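Gripper comparison: first notes from the kitchen bench

August 2026

Most of this summer has gone into one question: which of the two grippers should stay on the small arm at the kitchen bench? The Karkex fingers have been on it since December. They are stiff, cheap to replace and easy to clean. The Pilurent pair is softer at the tips and has lit pads on the inner faces, with a small camera set at the wrist so you can see what is between the fingers as they close.

Nikola Gajewski set up the test list and kept it short. The arm works over a tray next to the sink, and the things on the tray are ones that gave us trouble before. A hard block shows whether the fingers line up. A bunched-up cloth shows whether they can take hold of something with no fixed shape. A twisted rope toy is the hard one, as it rolls when pushed from the side and bends when lifted by one end.

Each gripper gets the same list of starting positions, 12 per object, and the same controller settings. Rami Nassar wrote the script that steps through them. It stops after every try so that whoever is on shift can mark the result and put the object back by hand. We thought about having the arm reset the tray itself, but it added a lot of time and we were no longer sure what we were measuring.

Between the two grippers we have 832 tries logged, counting the early ones from before we fixed the closing speed. Those early ones will be left out of the final table. They are still in the log if anyone wants them.
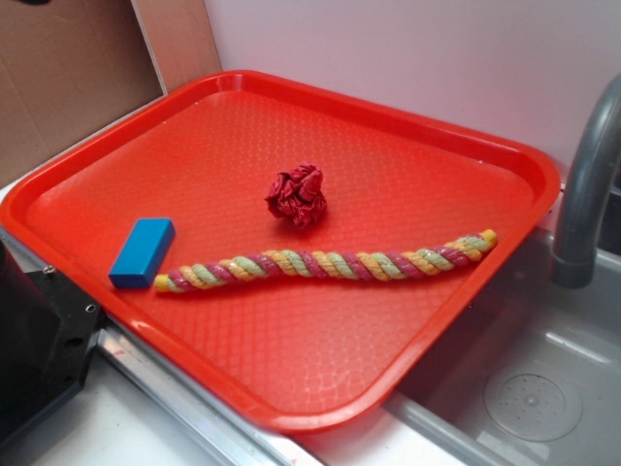
The tray beside the sink, and the rope toy from the wrist camera.

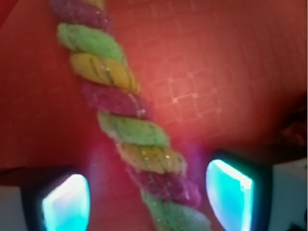 The block is a draw so far. Both grippers pick it up well from the long sides and badly from the ends, and the misses come from the arm being slightly off in its turn. That is a calibration job and says little about the fingers. Teodor Górecki plans to redo the wrist calibration before the next round.

With the cloth, the Karkex fingers do better than most of us expected. They pinch a fold and keep it. The Pilurent tips tend to slide over the top of a fold if they come down too high, and the fix is to start the close a little lower. Once we made that change the results were close, though the stiff fingers are still ahead.

On the rope the order is reversed. The stiff fingers often land on one strand and turn the whole rope as they close, and then it slips out. The softer tips give a bit and settle into the twist. Grażyna Makowska went through the failed tries and found that 7 of the Pilurent misses had the same cause, a close that began before the arm had come to rest. Rami has added a short wait to the script, which should take care of it.

A word about the cameras. The fixed one is good for checking the layout before a try and for seeing where things went afterward. It is not much use in the last moment before contact, when the gripper can hide the object. The wrist camera covers that part well but tells you very little about the rest of the tray. We had hoped to drop one of the two to save cable and storage. For now both stay.

The bright reflections off the tray are a nuisance in the fixed view. Czesław Wilczyńska has ordered a matte one from Lirkari in the same size, and we will run a few tries on it with each gripper to see if the numbers move. If they do, we will have to think about repeating part of the list.

Next on the bench is the Sowa controller, which has been sitting in its box since it arrived. The plan is to run the rope tries only, with the Pilurent fingers, and compare the closing force traces with what we have now. Anyone who wants bench time while that is going on should talk to Nikola first. The log sheet is in the shared folder under the gripper heading, and comments can go straight into the last column.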